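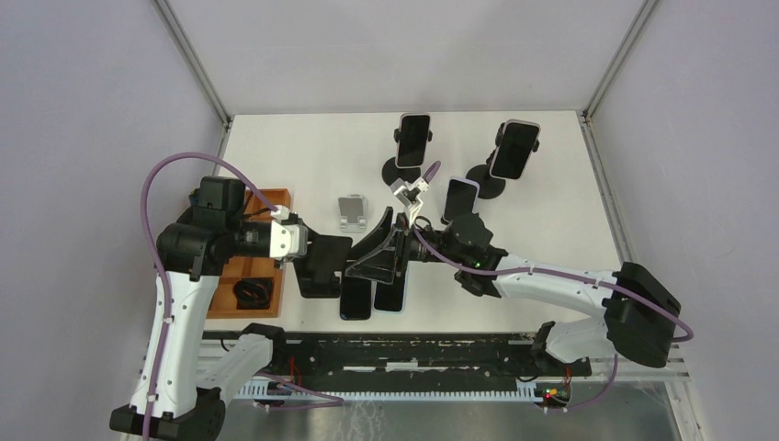 *Two-arm cell, phone and stand task, fixed camera view.*

## Recording questions

**What counts as one example?**
One full run of the task, from the start signal to both arms parked. Zornura stores the camera view, joint positions and gripper commands on a shared clock. A run with any of these missing is rejected at upload.

**How many examples are in the current set?**
369 accepted, 74 held for review. Held runs are not used for training.

**Which objects belong on the table?**
Smartphones with their screens off, and phone stands of more than one type. Round-based stands and the folding stand are both in scope. Stands may be left empty at the start of a run.

**Do the phones have to start in the same place?**
No. Move them between runs. Some should lie flat and some should already be in a stand — a set with one fixed layout trains badly.

**Should I delete a failed run?**
No. Mark it "failed" and add the step number. The Virnau task sheet has nine steps; use its numbering. Drops and missed grasps are kept under a separate label.

**Can I change the camera angle?**
Not within a batch. If the camera has been knocked, close the batch, run the Gurneo calibration and open a new one.

**How long can an operator record?**
Six runs, then a break. Grip timing drifts in longer sittings.

**Where do I report a labelling fault?**
In the Aryee tracker, under "Data", with the run number. Corrections are merged at 17:00.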